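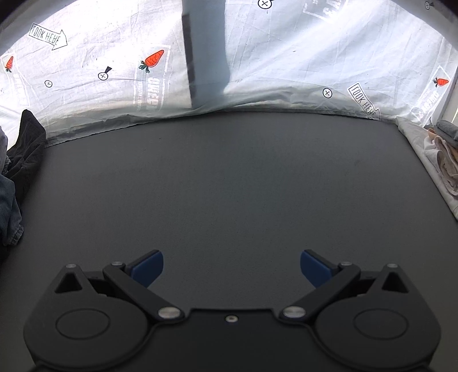

2 min read

Skaltach: a hand-held gripper for recording clothes handling
Final project report, 14 Nov 2020

1. Aim

The aim of the project was to build a gripper that a person can hold and use on clothes, with a camera fixed behind the fingers, so that the recordings can later be used to teach a small robot arm to sort and fold. The arm itself is not part of this report. The work was done in the shared workshop at Prellirlow over 14 weeks, starting in July.

2. Design

The gripper has two fingers, each carried on a linkage so that both close towards the middle together. The layout is the same on the left and the right. I drew it as one half and mirrored it, which meant a change to one side was carried over to the other. The pivot caps are metal. The first version had plain bolts there and they worked loose after an evening of use.

The finger pads are dark blue and sit on black backing. They can be taken off and swapped. I tried three pad materials before settling on the present one, which holds thin cotton without marking it.

The camera looks forward over the linkage, so both fingers are in view when they are open. It records to a card and I copy the card to the workshop computer at the end of each session. The cable tie that held the camera bracket has been replaced with a Zwahlen clamp.

Without the camera the gripper weighs 260 g. The drawings are kept in the workshop's Bustar folder under the project name.

3. Working area

Recordings are made at one table with a smooth dark grey top. Pale clothes stand out well against it. Black and charcoal items are harder, and the light from the far side of the table makes this worse. The white fabric behind the table comes out very bright in places. I fixed the exposure by hand after the second session, and this helped with the table but not much with the fabric.

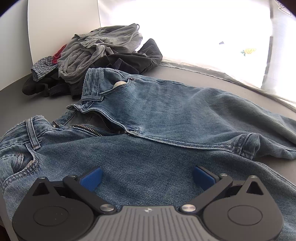 4. Picking up

Choosing where to grip took more time than any other part of the recording work. A T-shirt can be lifted from nearly any edge. Trousers need more thought – the jeans here are laid front side up with the fly open, so there is a zip, a button and a raised part of the waistband to choose from, and each gives the pads something different to close on. I made 42 recordings with denim. The waistband was the best place to start, and the fingers had to be opened wide before coming down on it. Gripping a single layer on the leg often brought up both.

5. Results

The full set holds 2,000 recordings. Most are of shirts and towels. The linkage did not need repair after the pivot caps were fitted, but the left pad came unstuck twice and was glued again.

6. Further work

The next version should have a narrower body, as the present one hides the part of the cloth nearest the user. I would also like a small lamp beside the camera for dark clothes. Pads with a thinner tip are already drawn and still have to be made.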